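Dumuvby Community Help
Home > Robots and Automation > Home Builds

Gripper takes the bedspread together with the jacket. How to teach picking only the hem?
Asked by tablecorner_77
May 23, 2024
Tags: folding, soft objects, gripper, recording, home build

Hello to all. I build a small two-arm folding robot at home. The project is called Onik and it lives on a table in my spare room. One arm is finished, the second one still waits for its wrist. The goal is modest: the robot receives a piece of clothing which is already lying flat, and folds it to a shape that can go in a drawer. I don't ask it to find the clothes in a heap.

For teaching I use a hand-held gripper with the same fingers as on the arm. I hold it in my hand, do the fold slowly, and the camera and the finger opening are recorded. Then I train on these recordings in the night. With T-shirts and kitchen towels it is working quite well. Not beautiful, but I can accept it.

The problem is with jackets with a zipper. I have now 399 recordings. From these 251 are T-shirts, 114 are jackets, and the rest are towels. When the arm goes to the hem of a jacket, one of two things happens:

1. The fingers close over the top of the fabric and slide away. Nothing is picked.
2. The fingers press too deep and they pick the hem together with the cloth which is under it. Then the arm lifts both, and the whole work moves to one side.

I record on the bed because the jacket with open arms doesn't fit on my table. The robot will work on the table, later on a bigger board. I know that this is a difference, but T-shirts were also recorded on the bed and they didn't suffer from it.

What I have tried:
- I closed the fingers more slowly. Case 1 became a little better, case 2 became worse.
- I made the finger pads softer with a layer of foam. The foam was torn away after two evenings.
- I made more recordings of jackets, all with the same one. No change that I can feel.
- I removed the recordings where I was hesitating. It helped the speed but not the pick.

My questions are: is it a matter of the fingers, of the recordings, or of the surface? And where on the jacket do you take the first grip? I take it at the bottom of the zipper, because it is easy for me to see in the camera. I must say I'm not sure if it is a good reason.

I'm sorry if something like this was already asked. I searched for "hem" and found only sewing machines.

3 answers

cold_solder_bill
Rating: 2

You need stronger motors. Jackets are heavier than T-shirts and hobby servos have no force at the end of the arm. I changed all of mine to bigger ones and the problems were gone. Also check your power supply, many problems are from the power supply.

Comments

tablecorner_77: Thank you, but the arm lifts the jacket without trouble when the grip is good. It lifts even the bedspread, as I wrote. I will measure the supply anyway.

cold_solder_bill: OK, then maybe the fingers.

plaitedwire
Rating: 19 (accepted by the asker)

I had both of your cases on my own folding build, so I'll try to answer in order. My English is not my first language either, please ask if something is unclear.

The first grip. Don't take it at the bottom of the zipper. There the fabric is thick, there is the metal or plastic end piece, and the two fronts of the jacket meet. A finger which comes a little to the left has a very different thing between the pads than a finger which comes a little to the right. For you it's easy to correct this with your hand, and you do it without noticing. The robot sees your correction as noise. I take the hem at a hand's width from the zipper, where the fabric is the same to both sides. After I changed only this, case 1 almost went away on my arm.

The approach. If you come straight from above, you have to push down to get fabric, and when you push down you get everything that is soft. Come with the fingers leaning, low, from the side of the hem. One finger should slide below the edge and the other should stay above. I do it in this order: touch the surface before the hem with the lower finger, go forward until the edge is over the fingertip, then close, then wait for one short moment, then lift. The waiting is important in the recordings. When I lifted and closed at the same time, the trained model did the same, only with worse timing.

The small test lift. Lift up to 12 mm and stop. Look whether the cloth below is coming too. If it comes, open, go back, and repeat inside the same recording. I was throwing away such recordings in the beginning because I thought they were dirty. Later I kept them, and the arm learned to try again. You say you removed the ones where you were hesitating. I'd look at them once more and divide them. Waiting with no reason can go out. Opening the fingers and going in again is a thing the robot needs to see.

The surface. I also record on a bed, and I don't think you must stop. But the bedspread has to be tight. If it has waves, the lower finger goes under the wave instead of under the hem. I pull the bedspread flat again before each garment, it's boring and it takes less than a minute. For the test on the robot, please put some cloth on your table too. The bare table is hard, and the finger stops in a place where on the bed it would continue. With T-shirts you don't feel this difference so much, the fabric is thin and it makes a fold between the fingers in any case.

The variety. You have 114 recordings of one jacket. It's better to have fewer of each and more kinds. Borrow from the family. I'd want at least one in a single color, one with two colors, one with elastic at the hem and one without. My two-color jackets were a surprise for me: the model trained only on plain ones liked to go to the line between the colors, maybe it believed this was the edge of the cloth. I can't prove it. After I had such jackets in the recordings, it stopped.

The black fabric. On black, the camera in the hand sees the hem badly. Put a light bedspread or sheet below and the edge becomes clear. Don't put a strong lamp directly above, because the shadow of the fingers falls on exactly the place you want to see. For me daylight from a window and one weak lamp on the side was best.

I add one from my bedroom, so you can compare with your own view. The jacket is laid out with the hood at the far end and the sleeves to both sides, and the fingers are going to the lower part.
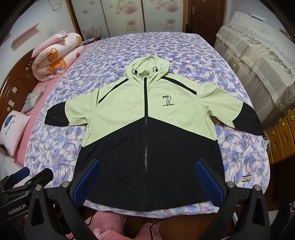

Black lower half on a white bedspread, blue pads angled toward the part near the hem.

About the pads: I would forget the foam. Rubber holds the fabric well enough if the direction is correct. When the rubber gets dust from the fabric, wipe it with a wet cloth and let it dry completely before you continue. I write the cleaning in my notebook together with the number of the recording, so that I know later which ones were made with dirty pads.

A way to find out if it's the fingers or the recordings: take the hand-held gripper, close your eyes to everything except the camera picture on the monitor, and try to pick the hem ten times. If you can't do it, the robot can't learn it from this view, and you have to change the fingers, the light or the camera angle. If you can do it without problem, work on the recordings. I did this test in the shared workshop in Skalladville and failed with my old fingers the whole afternoon, which saved me weeks of training.

Comments

tablecorner_77: This is very useful, thank you. I did the test with the monitor this evening. With the grip at the zipper I was failing often. Beside the zipper, as you say, it was much easier. I have been looking over the gripper with my own eyes all this time and did not know it.

plaitedwire: I did the same in my first month. Put the monitor where you can't look past it.

tablecorner_77: One more thing. Do you fold the sleeves first or the body first? And what do you do with the hood?

plaitedwire: Sleeves first, then the hood down on the chest, then the hem up. With the hem first, the sleeves are pulled inside and become crossed. The drawcords of the hood I put inside by hand before I start. I don't want to teach this part now.

old_lathe_cat: Do you record both hands in one time, or one hand and then the other?

plaitedwire: Only one hand for the hem pick. For the big fold both.

greyfelt
Rating: 6

The answer before mine is good and I agree with most of it. I only want to add about the mechanics, because the question was also about the fingers.

Look at the tip of your fingers from the side. If the tip is round and thick, it can't go under a hem, it pushes the hem forward like a small snow plow. I filed the tip of the lower finger to a thin edge, and rounded the corners so it doesn't catch threads. The upper finger I left as it was. In the shop of Duggan they sell sheets of thin spring steel, and a strip of this glued below the rubber is also working. Take care with the edge, mine cut a lining.

If you change the fingers on the arm, you must change them on the hand-held one too, and then your old recordings are from a different tool. For T-shirts I kept the old ones and it was no problem. For jackets I started from zero, and I was sad for one day.

Check also that both fingers close in the center. On my gripper one side had some play in the joint, and when the fingers closed, the hem was moved sideways before it was held. I tightened the bolts at the base of the finger and put a drop of thread lock. The drop must be small, I had to open it again later with heat.

I don't agree that the waiting moment before the lift must be in all recordings. I have it in perhaps half of them and the arm behaves the same.

Comments

plaitedwire: About the waiting, possible. My closing motor is slow, so it may be more important for me.

tablecorner_77: My fingertips are round and thick. I'll print a thinner lower one on the weekend and start the jackets again with four or five different ones. When the hem is working I'll write here with the result. Should I open a new thread for the hood, or continue in this one?

greyfelt: New thread, please. This one is easy to find now if somebody searches for "hem".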